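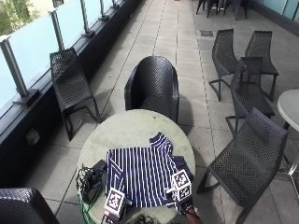
April, and I've run out of excuses about the winter clothes. Everything woolly has to go up to the top cupboard and everything light has to come down, and in between there's the great heap of things that don't belong to any season at all. Shirts, mostly. I own far too many shirts and I've never once folded one so it stayed folded.

So that was my job for the day, learning to fold a shirt properly. At my age! Pilar Cáceres showed me her way years ago when we shared the flat in Cukosberg — face down, sleeves in, sides to the middle, up in two goes — and I nodded along and went straight back to rolling everything into sausages. Rolled T-shirts are fine, I'll stand by that, but a rolled collar comes out looking like it's been slept on by a dog.

Stripes are the best teacher, I've decided. A plain shirt lets you get away with murder, but with stripes you know straight away if you've got one side crooked, as the lines go wandering off on their own little slant. The navy and white cloth is perfect for it, with those broad navy bands and the thin white ones between. I did it on the terrace table before breakfast and had nine goes before the edges sat anywhere near straight. The cuffs are what undo me. If they poke out the bottom you have to open the whole thing up and start over (or shove it in the drawer and think about something else, my usual method). 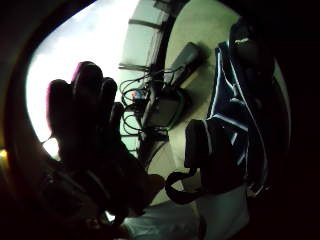

Cords are the other thing I've been putting off. There's a drawer in the hall that I can only open by sliding a ruler in and pushing things down, and I'm fairly sure half of what's in there belongs to gadgets we gave away before we moved. Black ones are the worst, all looping over each other so you can't tell which end goes with which, though at least the tangle by the window had something colourful caught up in it, little patches of blue and red and orange, so you'd have a place to start. Ours has no such landmark. I pulled out one long one, got it coiled and tied with a bit of ribbon, felt terribly pleased with myself and shut the drawer again.

Made a pot of tea after that and wrote to Chelsea Holroyd about the shelf dividers. She reckons the felt ones are worth the money. I want to try shoeboxes first, seeing I've got 12 of them sitting under the bed doing nothing.
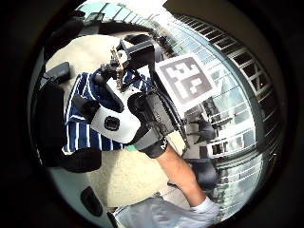

Chelsea wrote back at lunchtime that I should stop folding things to the size of the shirt and start folding them to the size of the shelf, and that if I cut a bit of cardboard to the right width I could fold everything I own around it and be finished by tea. She's annoyingly sensible. I cut up a cereal box and it does work, although the cardboard went floppy after a while and I'll need something stiffer for the jumpers.

Still to do: the jumpers, the scarves, the ruler drawer. I've left the pile on the spare bed with a towel over it so the cat doesn't get ideas.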